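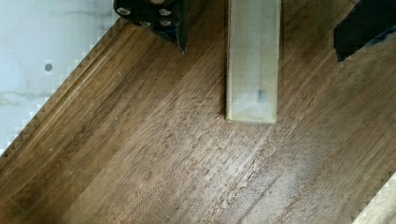 Every gripper comparison I read is decided on a number, and the number is nearly always payload. Clulari will sell you a pair of fingers that hold more than you will ever ask them to. Kolev will sell you a pair that hold a bit less, for 240 dollars less, and both firms print the figure in large type. I have now spent a winter with each of them on the same arm, and I can't remember one afternoon when payload was the problem. What eats the afternoons is a plain translucent block standing on a brown wood board, with a black finger on either side of it and one of them closer than the other. A heavy lump of steel would be a holiday. You can see steel.

Frosted material is where the wrist camera earns its keep or doesn't. Ours, a Vindano, looks at a pale block and sees a bit of block, a bit of wood grain and a bit of its own opinion. The soft shadow beside it gets promoted to an edge. The controller believes all of this, being a trusting sort, and sends the fingers off to close on a shadow.

The reviewers have an answer, and the answer is to use a matte orange cube on a black mat. I have seen the cube so often that I feel I should send it a card. Any gripper on the market can pick up the cube. I could probably train a goose.

We ran 700 grasps with each pair of fingers this winter, on clear and cloudy parts, over wood. The Clulari fingers got 628. The Kolev fingers got more than that, by a margin I'd be embarrassed to put in a chart, and I'd bet most of it came from the afternoon we moved the lamp. So that's my big finding: the lamp. Nobody is going to sponsor it.

I do have a preference, and it has nothing to do with holding power. The Kolev tips come off with a driver everybody owns. The Clulari tips need a special bit that ships in a bag the size of a postage stamp, and in June I bought a second bag. If a maker wants my loyalty, it could start with the screws.

As for controllers, Bririrano gives you 267 settings for grip behavior and a manual that explains the ones you could have guessed. I change two of them. One is closing speed, and slower is better. The other is labeled "compliance mode B," and I leave it on since the day I turned it off.

So print the payload if you must. Then put something cloudy on a real tabletop, leave the lamp where it is, and print that too.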